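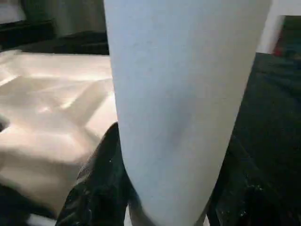 4.2 Work order coding and the loss of task detail

The contract schedules examined in this section group soft services under a small number of billing codes, while the help desk records the same work as free text. The two systems were joined on the work order number, which both client and contractor retain. Textiles are the clearest case of mismatch. A crumpled cream-colored covering, as in Figure 3, could be entered by a site operative under linen, general cleaning or waste, depending on what the operative takes it to be and on which code the handheld offers first. Each of the three carries a different response time and a different deduction if that time is missed. The coding decision therefore has a direct effect on the monthly payment, although the contract treats it as a clerical matter.

Figure 3. Cream-colored material with folds and creases, beside a gripper finger.

The sample consists of 3000 closed work orders from two sites, Jarnden and Rolland, both served by Flillard under a bundled contract with a fixed monthly fee. Orders opened and closed by the same person were kept, as these form a large part of the cleaning workload. Orders raised for planned electrical and mechanical maintenance were removed. From the remainder, 1000 orders were drawn at random and recoded by hand by two readers working separately, using the service descriptions in the contract and without sight of the original code. Where the readers disagreed, the order was passed to a third reader, whose choice was final.

Khokhar and Chaudhry, in earlier work on the Sovadau portfolio, treated the help desk code as correct and measured contractor performance against it. We do not follow that approach here. The original code is treated as one reading of the order, and the recoded value as another. A mismatch is counted only where the two values fall under different deduction bands. Mismatches within a band have no financial effect and are reported separately in the appendix.

Of the 1000 recoded orders, 200 changed deduction band. Most of these moved from a band with a short response time to one with a longer time, so that the original coding exposed the contractor to a higher deduction than the service description supports. The pattern was stronger at Rolland, where the handheld menu lists codes in alphabetical order, than at Jarnden, where recent codes appear first. Menu order was not varied during the study, and the difference between sites may also reflect the longer service of the Jarnden team.

A further 20 orders could not be placed in any band by either reader. The free text in these orders named a room and an action but no object ("remove from corridor", "fold and return"). They were excluded from the payment model in Section 4.3 and remain in the response time analysis, which uses only the opening and closing times.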